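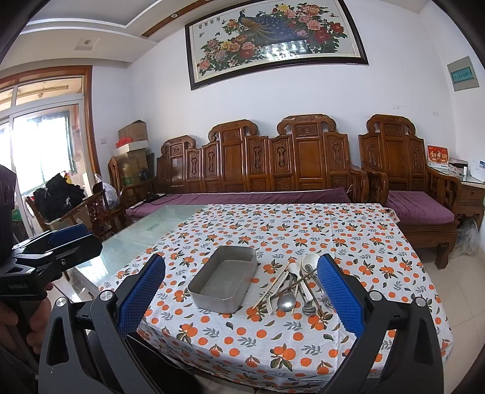 March, half past nine in the evening

I am tired but I want to write this before I sleep, because tomorrow I will forget the half of it.

In the morning I started with the cutlery. I told myself it is a small job and I will finish before ten. I took everything to the dining table and put it on the cloth with the oranges, because there the light from the balcony is good and I can see if a fork is clean or only looks clean. Chopsticks, the fork, the soup spoon, a small metal spoon, the butter knife, the two white spoons from my mother. All in one heap. Next to it I put the steel tray, and the plan was that everything will lie in the tray in order, spoons with spoons and chopsticks with chopsticks.

The chopsticks were the slow part. We have light ones and dark ones, and over the years they mixed with each other like people at a wedding. I tried to make pairs by color first, then by length. Some of them have the same color but one is a little shorter, and when you eat with such a pair your hand feels it. I put the lonely ones to one side for cooking. I did not want to throw them out.

The big white spoon does not fit well with the other things. My mother used it for soup on Sundays and she never let us children wash it. I think I will keep it in the kitchen, in the tall jar, where it can stand. The smaller one can go in the tray if I lay a napkin under it.

Mererid Watkins called at noon, when I was still sitting there. She asked if we are ready for the move to Rustport and I said yes, and then I looked at the boxes by the chair and was a little ashamed. She says the man from Landeg can take the sofa and the armchairs, and he wants 351 for everything, with two men to carry. The other company, Valtside, said 415 on the phone, but they wrap the wood themselves. I worry about the carving on the back of the sofa. One corner is enough to spoil it. My husband says take the cheaper one and wrap it with blankets. I said I will think.

In the afternoon I washed the purple cushion covers, one after the other, and hung them on the balcony. The color did not run, thank God. I also wanted to sort the black clothes near the glass door, but I only moved them from one side to the other side. This I should not call work.

For supper we had noodles and we used the chopsticks from the new pairs. My husband noticed nothing. I asked him if they feel equal and he said "equal to what?"

Still to do: the clothes, the small side table, the red and white gift box that must go to my aunt before we leave. I must also find a cover for the fan - it collects dust so fast. And call Landeg before 14 hours, because after that he is on the road and does not pick up.

My back hurts from the chair. Good night.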